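Recording garment demonstrations with paired handheld grippers: working rules

Section 3. Grip and tension

Close both jaws fully on the fabric before lifting. For sleeveless tops, take one shoulder in each jaw and raise both hands at the same rate. Stop when the top edge is straight; further pull stretches a knit and spoils the episode. Check the indicator on each unit before the lift.

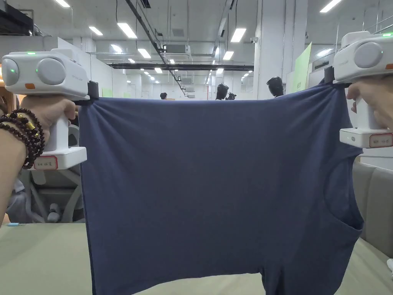
Two-shoulder hold on a dark navy sleeveless shirt, green indicator lit on each gripper.

Section 4. Work surface and clearance

Use a plain sheet in one color. Under the Droltus procedure the sheet is pulled flat at the start of each block of 88 episodes – not between episodes, where a changed background would split the block.
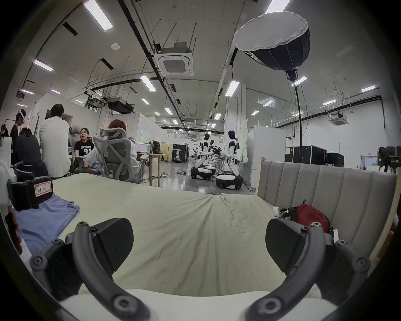 Surface rules cover anything a jaw or a lens can reach. Items that are not part of the task are logged by name in the session header and stay where they are until the block closes. A red zippered pouch set against the headboard, for instance, gets its own line, as does a folded cloth that is waiting its turn. Spare grippers on the sheet are logged by the label on the body. Gilles Guérin's revision of August adds that mobile robots on the same floor must be parked with drives disabled while operators are recording.

Section 5. Rejecting and repeating

Reject an episode if the fabric slips from a jaw, if a gripper touches the other gripper, or if tracking drops out. After three rejects in a row, stop and recalibrate both units. Vukden export files keep rejected episodes under their original number.
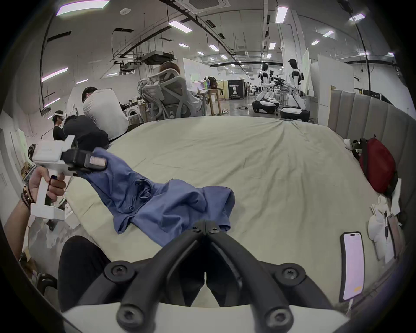 Can a rejected episode be trimmed and kept?
Only if the fault falls after the garment has been released and the jaws are open. Mark the cut point in the log and have a second operator sign it.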